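Kapitel 3
Zwischenreinigung im Gästezimmer

3.1 Grobmüll auf textilen Bodenbelägen

Die Zwischenreinigung beginnt mit der Aufnahme des losen Abfalls. Auf Teppichboden gilt dies ohne Ausnahme, da Folien und Papier die Saugdüse verlegen. Als Grobmüll gelten Verpackungen, Tüten, Papierreste und leere Kleinflaschen.

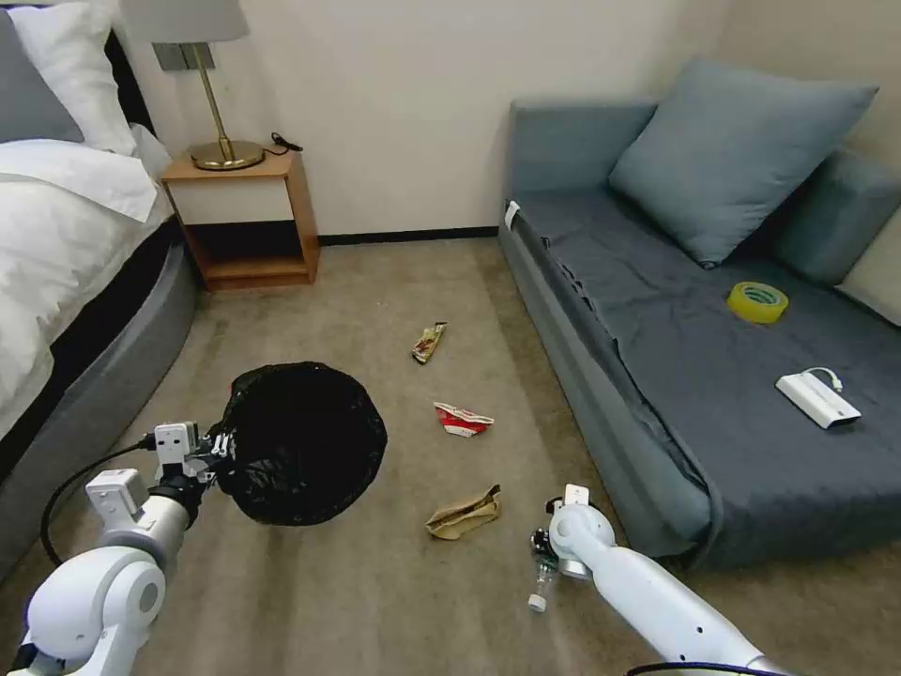 Gearbeitet wird von der Rückwand zur Tür. Der Sammelbehälter wird mitgeführt und steht stets in Griffweite – Wege mit Abfall in der Hand sind zu vermeiden. Nach dem Verfahren Mollcombe entfallen auf diesen Arbeitsgang höchstens 60 Sekunden je Raum.

3.2 Textilien und Gästeeigentum

Überhängende Bettwäsche und Decken werden erst nach der Müllaufnahme geordnet. Gegenstände auf Sitzmöbeln, etwa Klebeband oder Ladegeräte, gelten nicht als Abfall und verbleiben am Ort.

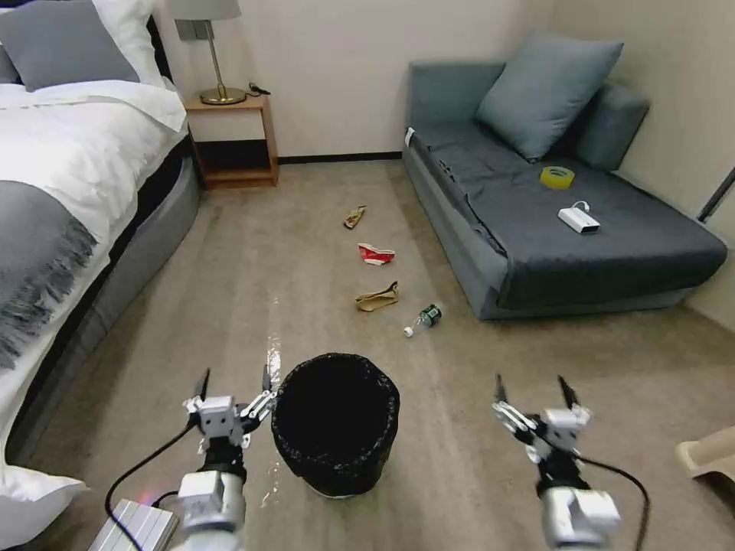
Der Saugvorgang folgt in Bahnen parallel zur Bettkante. Sockelleisten und der Bereich unter dem Nachttisch werden mit der Fugendüse bearbeitet. Die Richtzeiten für Räume mit Schlafsofa enthält Tabelle 13 im Anhang.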